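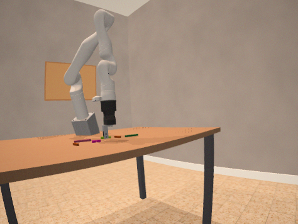 E. Tranter

April, finishing bench, after lunch

Third round of oil on the test boards. The Wosik oil went on at nine this morning and is still tacky at two, which the tin calls "touch dry in a few hours". I suppose it depends whose touch. The beech is worse than the ash, and the ash is bad enough to have collected a moth.

What I did: sanded all the boards to the same grit, wiped them down, flooded the surface, left it the time it said on the tin, wiped off the excess. I suspect I was mean with the wiping. The board I did last, when I was bored and rubbed hard, is noticeably further on than the one I did first with great care. Draw your own conclusions about care.

Grement hard wax is on the other half of each board, with masking tape down the middle. The tape has let it creep on the ash, so there is a strip where both finishes have met and formed something with the texture of marmalade. I've pencilled an X on the back. Don't use that strip for the ring test, whatever it seems to show.

Ring test so far, mug of hot water, left 50 minutes:

bare beech – white ring, as expected, plus a brown one from the tea I'd forgotten was in the mug
Wosik, two coats – faint ring, gone by next morning
Grement, two coats – no ring, but the mug stuck
soap finish – ring, and the grain came up like a cat's tongue

The soap is the Jääskeläinen flakes, made up far too strong the first time. I had it down as 75 grams to the litre and can't now find where I got that from. It set in the bucket. The second batch is weaker and behaves like a finish instead of a pudding. It still raises the grain, but it rubs back nicely and it smells like somebody's tidy aunt, which is more than can be said for the wax.
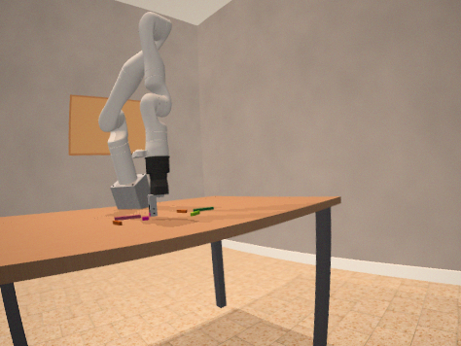
Standing loads are the bit we haven't tested at all. Everyone worries about mugs, and a mug gets picked up again. What ruins a top is the thing that goes down on day one and stays put while the wood round it fades or darkens. A light grey box of a pedestal resting straight on the tabletop near the far edge, like the one above, would be my worst case: no air under it, no cloth ever getting there, and all the wiping done on the side where the small bits and pieces are laid out. So, new test. One board of each finish goes on the windowsill with a steel block on it, and a second with the same block up on cork pads. Leave for 90 days. Please don't tidy it. It will look exactly like something that needs tidying.

If the cork leaves its own mark, and I have a feeling it will on the oil, we try felt. Felt sheds, before anyone says so.

The reason for the hurry is the Skaltetti job. They want the refectory tops finished in something the kitchen can patch without ringing us up, and the tops see over 3,000 plates a week, or so the enquiry says. On that basis the wax is out. It's the tougher of the lot until it gets a scratch, and then you have to take the whole top back. Oil can be patched by anyone with a rag. Soap can be patched by anyone with a bucket, though I'd like to see the underside of a hot dish on it first.

To do:
– weigh the soap flakes properly and write it on the bucket lid
– oily rags flat on the line outside, NOT in the bin (there was one in the bin again)
– another beech board, quarter sawn if there's any left behind the bandsaw
– proper mug, no tea

Four o'clock: Wosik boards still tacky. Moth removed, leg remains.

Search notebook Enter keywords Go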